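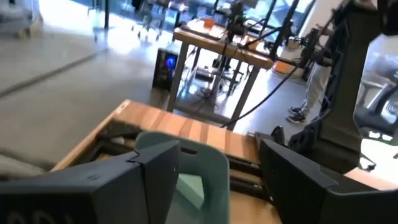
Running an open day around two robot arms on a table takes more preparation than most people expect, and most of it has little to do with the robots. These notes come from the June open day at Gikent, where we showed the Buvau handling set-up to visitors from local firms and two sixth forms. The first thing to decide is what the arm will pick up. Choose something light with a shape that is easy to follow from a few steps back, such as the mint-green plastic piece between the open fingers. Pale plastic shows up well against dark fingers, and people standing to one side can follow it without being told where to look. Avoid anything shiny, and anything you would mind having dropped.

What you need

Two working arms and the table they share
Simple objects in one or two colours
A clear container
A printed running order
Floor tape
One person to run the arms and one to talk
A second person who knows where the stop button is

Do not let the operator do the talking as well. We tried it at the first rehearsal and the answers came out in half sentences. Annelore Reuter ran the arms for the whole open day and Pornthip Phuthong spoke to the visitors, and they swapped only for the private session at the end.

Step 1: Set out the room

Do this the afternoon before. Move spare chairs back against the wall and put tape on the floor where visitors should stand. Ours was 204 cm from the table edge, which is the full reach of the arm plus the margin our safety sheet asks for. Your own sheet will give a different figure, so measure it again and do not copy ours.

Look at the light at the same hour the open day will run. Our room has large windows and the sun comes straight in during the morning. We turned the visitors' side so that people had their backs to the glass. If you can't move people, move the start time.

Cables should be run along the side where nobody walks. Check them again after the cleaners have been.

Step 2: Write the running order

Each group gets one short talk, one demonstration, and time for questions. Keep the talk under five minutes. We used this order:

Welcome and where to stand
What the set-up is for
One slow pick with one arm
The block task with both arms
Questions
One request from the group

The slow pick matters more than it looks on paper. People need a moment to get used to the sound and the speed before they can take in what the arm is doing. Run it at 5 per cent, then tell them you are going to speed up before you do it.

Step 3: Set up the block task

Put the blocks out by hand and leave gaps between them. Elongated blocks are better than cubes for showing how the gripper turns to match the thing it is picking up, but have a cube or two for the first lift. Put the container at the side, where it doesn't hide the blocks from the front row.

Start with one arm working and the other parked with its fingers closed.

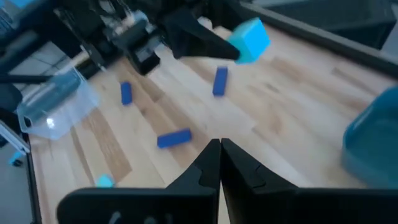
Once the first arm has finished its turn, bring the second one in. Say out loud which arm is about to move. If a block goes off the table, leave it where it is until the arms have stopped and the operator says it is safe to go in. Visitors will try to help by picking it up, so mention this in the welcome.

Keep spare blocks within the operator's reach. Three is enough.

Step 4: Take questions

The same ones come up with every group. Have short answers ready for these:

Is it doing that by itself or is someone steering it?
What happens if I put my hand in?
How much does it cost?
What does it do when it misses?

Answer the first one plainly. If an operator is steering, say so. Visitors from Khamphan asked it twice and were far more interested once they had a straight reply. For cost, agree beforehand what you are allowed to say.

Step 5: Take one request

Let each group choose the next block and which arm should fetch it. Don't take requests for objects out of people's pockets. We did this once with a set of keys and lost the rest of the slot.

Step 6: Close down between groups

Park both arms, collect the blocks, wipe the table and check the tape. Allow 300 seconds. Set a timer, or the talking will eat into it.

Handouts went quickly, and the Allgate contact sheet should have been printed on both sides. Send any corrections to Annelore before the next open day is put in the diary.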